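Subject: Re: [odis-users] Save files lost after the June patch

Gordon Desjardins wrote:
> After the update my Odis campaign starts from chapter 2 again. I had
> over 50 hours in it. The Getport launcher shows the save with the right
> time, but the game does not load it. Did anyone get theirs back?

Hello Gordon, hello all,

I had the same trouble and I got my campaign back, so I write down what I did. Please make a copy of your whole save folder first, before you start the game again. The autosave writes over the oldest slot each time you enter a town, and after a few towns the old slots are gone.

The patch changed how the game reads the slot names. Before, a slot had the name of your character, and mine was Böttcher. The new version does not accept the letter ö, and it takes the next save that it can read. In my case this was a very old one. I changed the file name to Bottcher, with a simple o, and the save was in the menu again with all 379 items in the bag. 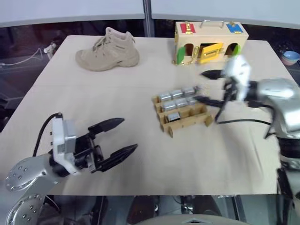 Does the renamed save still work with cloud sync?

Only if you turn the sync off before you rename the file, start the game once, save in a new slot, and then turn the sync on again.

If your character has a plain name, the reason may be the size of the save. Paneo wrote in the patch notes that a save with more than 200 map notes can fail to load, and that a fix is planned. I do not have so many notes, so I could not test this. Maybe somebody on the list has such a save and can tell us what happens.

Gordon, which name does your character have, and do you play with the cloud sync on? With the sync on, look also in the launcher under "older versions". Mine kept two of them there.

Greetings to all, and good luck with chapter 2 in the meantime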